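Small women's safety group, first grant report due - what do we put in it?

Posted by Teresa Sequeira

I help run a small group in Brovudmont that does safe walks home and a monthly drop-in for women who are dealing with violence or stalking. We got our first outside money this year, from the Granik neighborhood fund, and the report is due soon. The form has one large box that says "outcomes" and another that says "evidence of change." There is a word limit of 900 for the whole thing.

What we have is a sign-in book for the drop-in, a phone log for the walks, and a lot of things women have told us in private. We did 300 walks in the grant year. I don't know if that is a good number or a bad one. I also don't want to write down anything that could lead a husband or ex-boyfriend back to somebody. The town is small and people would work out who is who from very little.

Has anyone here written one of these for a group our size? Do they expect a survey? We never did a survey.

Leonidas Sarantis

You need baseline data. Without a baseline you can't show change, so the funder won't be able to tell if the money did anything. Next time do a survey at the start and one at the end. You can find free ones online.

Lai-ching Tu

I have written seven of these for a group that does court accompaniment, and the first one took me three weekends. A few things I would do differently now.

Start with the walks. Say how many you did, which nights you run them, and how a woman asks for one. Then say what you can tell from the phone log without naming anyone. Do the same women call more than once? Do calls go up in August when the late buses are cut back? A reader at a fund can follow that without knowing anything about your town.

For "evidence of change," don't claim that violence went down. You can't know that from a phone log, and a good program officer will mark you down for saying it. Write about what changed for the people who used the service. If women who came to the drop-in went on to see the legal clinic, give that number. If you didn't track it, say so and say when you will begin.
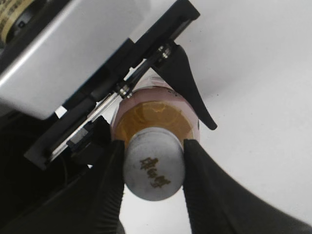

Privacy is the part I would spend the most time on. Take out ages, street names, jobs, and the number of children. Then go back and take out the small things, because those are what give a person away in a small town. We once had a draft with a line about what a woman kept in her handbag, and anyone in her family would have known her by it. An object like the little container with the pale gray cap and the brownish-gold characters on the end would be enough for a sister-in-law to recognize. If you want to use a story at all, ask the woman, read it to her out loud, and let her strike anything she likes. Ask again on a different day. Some will say yes the first time to be polite.

A survey after the fact isn't worth much and can upset people. What worked for us was one spoken question at the end of the drop-in, asked the same way each time: "Was there something you needed today that you didn't get?" We wrote down the answers with no names. Half a page of those told the fund more than our charts did.

Keep the sign-in book itself out of the report. If the fund asks to see it, tell them it's confidential and offer a count signed by two of your members. I have had that request once and they accepted the count.

Also call the contact person at the fund before you write. Ask what they did with last year's reports. Ours told us she reads the first page and the budget, so I put the important things there.

So-ying Choi

Agree with most of the above. One thing to add on the budget page - if you spent less than planned on something, explain it in one line under the table. We had $1287 left over from training because the trainer gave us a lower rate, and since we hadn't explained it, the fund held our second payment until we did. That took longer to sort out than the report.

Also, 300 walks is fine. Put the number down and don't apologize for it.

Comments

Teresa Sequeira: Thank you, this is a big help. I called the fund and they said a survey isn't required. I'm going to use the spoken question starting with our next drop-in.

Yee-man Cheng: Is it OK to use first names if you change them? Our group has always done that.

Lai-ching Tu: Changing the name is fine but it doesn't do much if the rest of the story is the same. I would leave names out and write "one woman."

Leonidas Sarantis: I still think they should do a baseline for next year.

Related

Safe walk program - do we need insurance?
How long should a drop-in keep its sign-in sheets?
Grilanier small grants: who can apply
Training new phone line members on a small budget
Finding an interpreter for a support group
What to do when a funder asks for client names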